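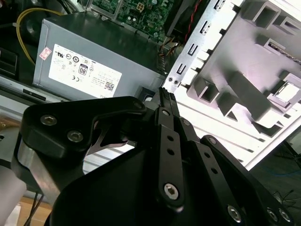 Section 2: Setting Up the Teardown Bench

Welcome to the teardown module, which most of our students tell us is their favourite part of the Skatex program (and we can't say we blame them!). By the time your team reaches this section you should have the arm bolted down, the gripper on, and the Noline controller talking to your laptop. If any of that is still giving you grief, go back to Section 1 and have another run at it with a cuppa in hand. The teardown task at the October meet uses a donated desktop computer, and the whole point is to get the gripper moving tidily inside a cramped metal case full of cables.

Please read the section right through before you start, even if your team did the module last year. The clearances were revised on April 5, 2025 and a few of the old habits will now cost you marks.

2.1 Preparing the computer

1. Check with your club supervisor that the computer has been unplugged from the wall and left to stand for at least 30 minutes. Only the supervisor signs the tag.
2. Lay the case on its side and take off the side panel. Pop the screws in a labelled jar, as they have a terrible habit of rolling under the bench.
3. Tuck any long cables away from the spot where the gripper will go in. A loose loop of wire is the easiest thing in the world for a fingertip to catch.
4. Wipe down the bench, and have a good look for stray screws while you're at it.

CAUTION: Never open the power supply itself, and never program the gripper to pry at its housing or poke into its vents. A power supply can hold a charge after it has been unplugged. The unit stays in one piece for the whole module.

2.2 Teaching the approach

Now for the fun bit. You'll be driving the arm by hand from the Najafi pendant and saving points as you go, so have one teammate on the pendant and another watching the fingers from the side. Swap over often; it's tiring work and everyone deserves a turn.

5. Set the speed to 9 per cent. It will feel painfully slow, and that's just how we like it for a first pass.
6. Bring the gripper in above the open case with the fingers pointing where you want to work, and save the point as HOME_CASE.
7. Lower it in small steps until the fingertips are 80 mm above the motherboard. Save that one as HOVER.
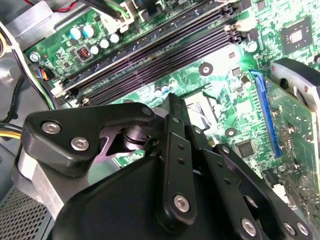
8. From HOVER, jog across towards the memory slots, keeping your height the same, and stop well before you reach any expansion card. Cards stand up a fair way from the board and are easily knocked.
9. Save the point as MEM_1, go back to HOVER, and play the move through 2 times without touching the pendant. If the arm pauses or wobbles, delete MEM_1 and teach it again.

Note: The linkages further up the gripper are wider than the fingertips, and they're what usually bumps the case. We know it's tempting to keep your eyes glued to the tips, but do have your spotter keep an eye on the linkages as well.

Note: Every make of computer is laid out a little differently, so points taught on one case won't suit another. Give each computer its own file in Dolleo and put the model in the file name. You'll be very glad of it when you come back after the holidays and can't remember a thing.

2.3 Setting parts aside

10. Lay larger plastic pieces flat beside the case, clear of the arm's path, and keep small parts in the tray.
11. Before you re-teach anything, move the arm back to HOME_CASE and check the layout of the bench against your team's sketch. 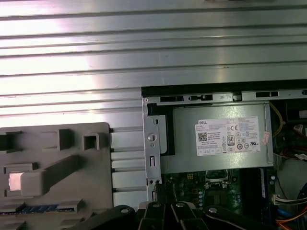
Figure 2.3: Grey plastic part laid flat beside the open case, with the power supply still in place.

12. When you're happy with the lot, save the program, press the stop button on the pendant and ask your supervisor to check your work before moving on to Section 3.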